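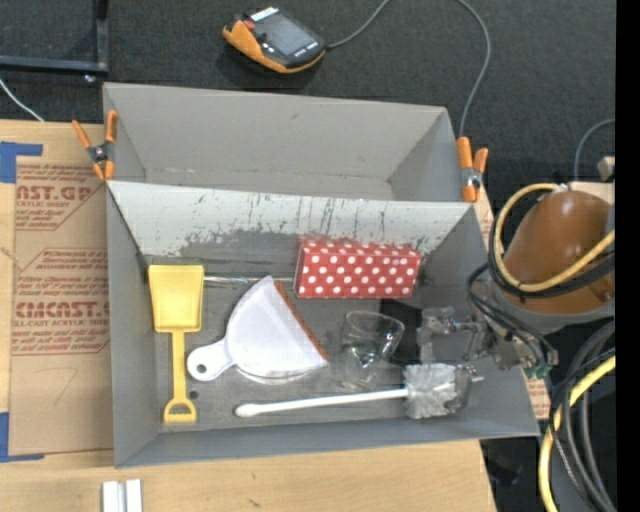
Figure 4.1 A gray bin with two compartments. Household objects are kept in the larger one.

Chapter 4
Sorting and Storing Goods

Every business that handles goods has to decide where to put them. A shop with 100 items on its shelves can get by on memory. A warehouse with 3475 items cannot, and the cost of a poor system shows up as wasted hours, lost stock and late orders.

Storage systems fall into two main groups. In fixed storage, each item has its own place and that place stays reserved even when stock runs out. In open storage, an item goes wherever there is room, and a written or computer record shows where it went. Fixed storage is easy to learn but uses more space. Open storage saves space -- but only as long as the record is kept up to date.

Consider Grolum, a mail-order firm in Kustuncombe that sells housewares. Its manager, Svend Lund, used fixed storage until January, when the firm took on around 392 new items from a supplier called Bivari. The shelves were already full. Lund moved the slow sellers to open storage and left the fast sellers where they were. We will return to his floor plan in Section 4.3.

In this chapter you will learn to:
compare fixed and open storage
group items by size, use and rate of sale
work out the space a product line needs
read and correct a stock record

Key terms: bin, compartment, stock record, pick list, turnover

4.1 Why Goods Are Grouped

Goods can be grouped in more than one way, and the groups often overlap.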